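Keeping the Lights Low: A Semester with the Wostwood Moth Survey

Final project report, Field Methods in Ecology
Zofia Rutkowska

1. How the project started

I should say at the beginning that I did not set out to study moths. My first proposal was for pond snails, and I had already bought the rubber boots. But the pond at the north end of Wostwood was drained in the spring for repairs to the dam, and when I went to my advisor, Eugeniusz Marciniak, to ask what I should do with myself, he handed me a cardboard box of old notebooks and told me to take it home for the weekend. The notebooks were the records of a moth count that students had kept going in the woods, with a few gaps, for a long time before me. I read them at the kitchen table until well past midnight, and by Friday I had lent the boots to my sister.

The question I settled on is a simple one. Wostwood is bordered on its east side by Ninh Road, which got new, brighter street lamps two years ago. The west side runs down to farm fields and is still as dark as it ever was. I wanted to know whether the moths that come to a trap near the road are different, in number or in kind, from the ones that come to a trap near the fields.

2. The site

Wostwood is mostly oak and hickory with a good deal of spicebush underneath, and it gets wet and tangled toward the creek. There is one real trail and several that deer have made, which look like trails until you are standing in a bramble. I chose four trap stations. Two were on the road side, set back among the trees but still within sight of the lamps, and two were on the field side, where on a cloudy night I could not see my own hand.

I tried to match the stations as well as I could for tree cover and slope. They are not perfect matches. Station 3 has a large fallen oak beside it, covered in fungus, and I suspect the fallen oak is worth a chapter of its own (more on that in section 5).

3. Methods

I used bucket traps with a small ultraviolet light, run from a battery, with egg cartons inside for the moths to rest in. All four traps went out at dusk and I collected them at five in the morning, before the birds had learned the schedule. The wrens learned it anyway. By the third week there was one waiting on a branch over Station 1 every morning, very patient, and I had to start covering the trap with a sheet before I opened it.

I ran the traps for 11 nights in all, spread from late August into September. I left out nights with heavy rain or strong wind, as the old notebooks also did. Each moth was identified, written down, and let go in thick vegetation away from the trap. The ones I could not name on the spot I kept cool in a small jar, photographed, and released the following evening at the same station.

For names I leaned on two field guides and on the patience of Professor Marciniak, who looked at a great many blurry pictures of small brown wings. When neither of us could be sure of the species, I recorded only the family. I would rather have a shorter list that I trust.

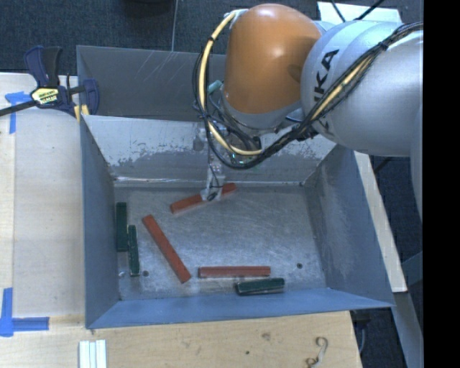

Professor Marciniak asked, when he read my draft of the section above, whether I had thought about the moon. He pointed out that a bright moon can bring down the catch in a light trap, and that if my clear nights happened to fall near the full moon I might be blaming the street lamps for something much older. I had not thought about it nearly enough. I went back through my notes and added the moon phase and the cloud cover for every night, and the comparison in the next section uses only traps that were run on the same night, so that whatever the moon was doing, it was doing it to all of them.

4. Results

Over the whole season I recorded 1191 moths belonging to 109 species, not counting those I could place only in a family. This was more than I expected, and many more than I was ready for on the second night, which was warm and still and kept me sitting on an upturned crate with a pencil until nearly lunchtime.

The field-side stations caught more moths than the road-side stations on most nights, and the difference was widest on dark, cloudy ones. The underwings, which I had come to love, turned up almost entirely on the field side. The road side had its share of the common grass moths and very few of the large ones.

On the nights with a bright moon the gap between the two sides nearly closed. I do not want to make too much of this, because I had only a few such nights to work with, but it fits with what Professor Marciniak warned me about.

5. What I think it means, and what I am unsure of

There are two ways to read these numbers, and my data cannot choose between them. There may truly be fewer moths living near the road. Or there may be just as many, and my little lamp simply could not compete with the big ones behind it. A light trap is a poor tool for measuring the effect of light, and I wish I had seen this in August. If I could do it again I would add sugar bait, painted on the trunks, which draws moths by smell.

Then there is the fallen oak. Station 3 caught more than its partner on the field side almost every night, and I found several species there whose caterpillars feed on dead wood or fungus. One good log may matter as much as one bad lamp, at least at the small scale I was working on.

6. Thanks

I am grateful to Professor Marciniak for the box of notebooks and for the moon. My sister drove me to the woods in the dark more times than was fair, and returned the boots. My own notebook has gone into the box with the others, with a map of the stations folded inside the back cover and a note about the wren.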